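¿Cómo segmentar la fase de contacto al empujar una tapa basculante?
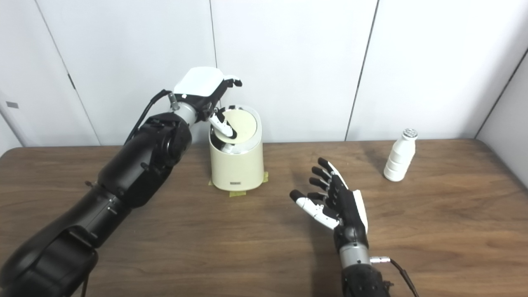 Mano izquierda con un dedo sobre la tapa; el cubo va sujeto a la mesa con cinta.

Entreno una política por imitación con 78 demostraciones teleoperadas. Evaluada en 21 intentos, completa 12. Los fallos se concentran en el empuje: el dedo se detiene en el plano de la tapa cerrada y no sigue. Las acciones son posiciones articulares absolutas, sin señal de fuerza. ¿Conviene etiquetar el contacto aparte o basta con más datos?

Respuesta 1 (aceptada)
Antes de grabar más, revise el horizonte de predicción. Con acciones absolutas, la consigna debe quedar por debajo de la superficie para generar empuje. Si registra la posición medida en lugar de la comandada, ese desfase se pierde y la política aprende a detenerse al tocar. En Cukik lo vimos con un cajón. Regrabe la consigna y compare ambas curvas en el tramo final. Etiquetar la fase sirve para ponderar la pérdida, poco más.

Respuesta 2
Más datos. Nosotros usamos 1731 episodios.

Respuesta 3
De acuerdo con la primera. Añadiría la corriente de los motores del dedo como observación, filtrada. Ojo también con la cinta: si el cubo está siempre en el mismo punto, 12 de 21 no dice nada sobre generalización.

Comentario del autor de la pregunta
Era la posición medida. Regrabo.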